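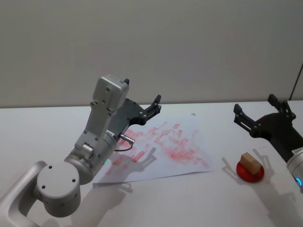
Home | Visit | Animals | Staff Pages

Penguin Pool Daily Check - Tirnosgate Aquarium
24 Jul 2018, by Marjan Shahbazi

Gate latches: OK. Keeper side sticks a little.
Haul-out ramp: FAIL. Loose mat at lower end - trip risk, roped off.
Pump 2 pressure: OK after backwash.
Salt store: OK, 17 bags.
Nest box lids: OK. Box 70 needs a new hinge pin.
First aid kit: eyewash expires in November. Jericho Ignacio to reorder.

Recheck ramp before the afternoon feed.

Contact the animal care office | Back to top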